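Keeping a matte white table clean in a craft room

Posted by Hanne Leinonen
Filed under: Furniture and surfaces

I finally bought the table I'd been wanting for two years, a big flat one with a matte white top, and now I'm scared of it. It's from the Seltlow line, 151 cm long, and it sits right under the ceiling light in my craft room. I cut paper on it, I glue, my kids do their homework on it, and I already have gray smudges that won't come off with a damp cloth. There's also a patch near one end that looks dingy in the evening and fine in the morning, which is driving me up the wall. Is that a stain or am I losing it? I tried dish soap and a sponge. I haven't dared try anything stronger (my sister swears by the scratchy side of the sponge but she also ruined her stove that way). What do you all use?

3 replies

Jhun Tolentino
Magic eraser. Done.

Tapio Ikonen
Please go easy with the eraser sponges! They're a very fine abrasive, and on matte tops they can leave a shiny spot that shows up every time you look across the table. I did it to my old desk and it never went away. For pencil and general gray smudges I use warm water with a drop of dish soap, a microfiber cloth, then a second cloth with plain water, then a dry one. The middle step is the one I used to skip, and the soap film was grabbing all the dirt. For glue, let it dry and lift it with a plastic card. For marker, a bit of rubbing alcohol on a cotton pad, but test it on the underside first and wipe it off right away.

Ville Pesonen
Agree with Tapio. About your dingy patch, before you scrub it, turn the light off and look at it with a flashlight held low from the side. A white matte top shows every soft shadow there is, and with a lamp overhead anything you leave standing on it throws a gray smear that looks just like dirt. I spent some 6 minutes rubbing at the shadow of a thermos once, so you're in good company. If it moves when you move your stuff, leave it alone. If it stays put, try Tapio's three cloths, and if that fails a paste of baking soda and water, patted on with your fingers and not rubbed.

Also get a cutting mat if you're using a blade, the biggest one that fits. 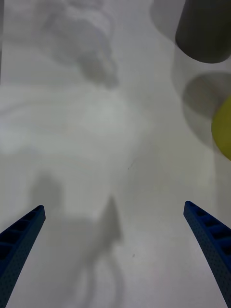 I keep mine rolled out at one end of the table and do the gluing at the other, so at least the mess stays where I expect it.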